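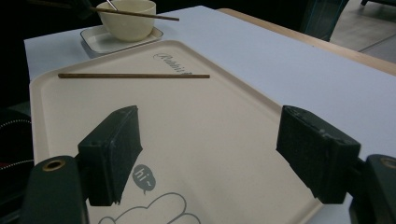 Tray Return and Table Turnover in the Cordero Hall Cafeteria
Final project report, Introduction to Service Operations
Submitted 8 Apr 2025

1. Background

Cordero Hall serves lunch to students from three residence buildings and to anyone walking over from the Plinard library. At the busy part of lunch, people stand with full trays waiting for a seat while other tables sit empty but covered in used dishes. The dining office had already looked at adding tables and decided the room could not hold more. Our group wanted to know if the tables already there could be freed up faster.

The cafeteria has one tray return window, next to the exit on the Estis Street side. Students who leave by the other door have to cross the food line to reach it. We expected this to be the main cause of abandoned trays.

2. Method

We watched 56 tables over two weeks of lunch service. Each observer had a section of the room and a paper sheet with four columns: time seated, time left, tray returned (yes or no), and time the table was next used. We did not record anything about who was sitting there. Groups that moved between tables were dropped from the data.

In total we logged 701 seatings. Two sheets from the first day could not be used because the clock in the back section was wrong, and those seatings are not in the total.
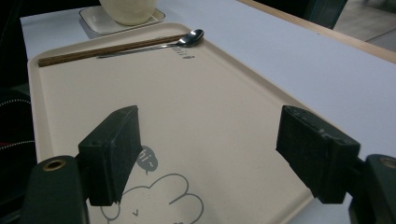

We also handed out a short survey at the exit with three questions on it. Response was lower than we wanted, and most of the answers came from first-year students, so we use the survey only as background.

3. Results

Trays were left behind at 34 percent of seatings. The rate was higher in the back section, as we expected, but the gap was smaller than our first guess. Group size mattered more. People eating alone nearly always returned their trays. In larger groups, the last person to leave often had several trays to deal with and left them all.

A table with a tray on it stayed unused much longer than a clear one, even when the line for seats was long. Students walked past tables that had only one tray and a cup on them — several told us in the survey that they thought someone was coming back.

4. Recommendation
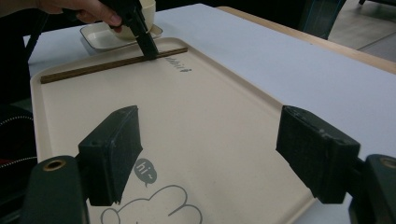 We suggest a second return point by the back door, using a rolling rack of the kind sold by Zolitz. Our budget for the rack, floor marking and signs is 3000 dollars. It would need to be emptied twice during lunch, and the kitchen manager thought this could be done with the current staff.

The trial should run in June, when summer session numbers are low and changes to the floor plan are easier to make. The same observation sheet can be used again so the results can be compared, although a smaller crowd will make the seat wait times hard to match.

5. Limits

We only observed lunch. Dinner is slower and people stay longer, so the numbers here should not be applied to it. Observers also differed on when a table counted as left, mainly when a bag or coat was still on a chair.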